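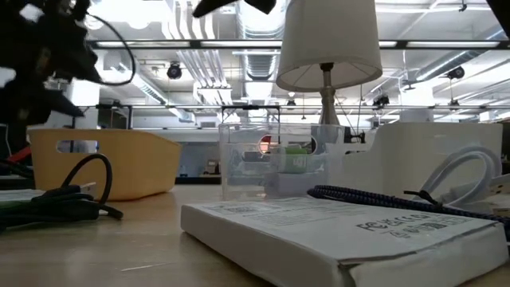
Temps de lecture : 2 min

Poste Skima – notes de mise en service et d'entretien

Ce dépôt contient la configuration du poste de tri de câbles Skima. La notice de Sturum promet une installation en 30 minutes. Comptez une demi-journée, et gardez la vôtre sous la main.

Matériel
Bras et pince noire Sturum, caméra fixe à côté du plateau, table en bois clair. Objets courants : bac jaune orangé à poignée, boîte transparente, rangement blanc, câbles enroulés noir et blanc, câble tressé bleu marine, lampe à abat-jour blanc.

Réglages
Vitesse bridée à 30 % tant que l'étalonnage n'est pas refait. Mise au point sur les objets, pas sur la pince : une pince floue au premier plan ne justifie pas de tout reprendre.
L'étalonnage « automatique » de Herier laisse chez nous un écart de 9 mm en bout de pince. Nous le refaisons à la main, avec la mire Joly.

Entretien
Vérifier le câble de la pince à chaque démarrage. Il forme une boucle à l'air libre et je ne crois pas une seconde à la durée de vie annoncée. Resserrer les doigts tous les 130 cycles.

Données
1530 essais, enregistrés en octobre sous les néons de la salle. Le plastique transparent déforme ce qu'il y a derrière – les étiquettes « contenu de la boîte » sont à prendre avec méfiance. Le taux de réussite n'est pas publié : le script de Herier compte aussi les reprises manuelles.

Reste à faire
Tester la version 9 du pilote. Sturum la dit stable, comme la précédente.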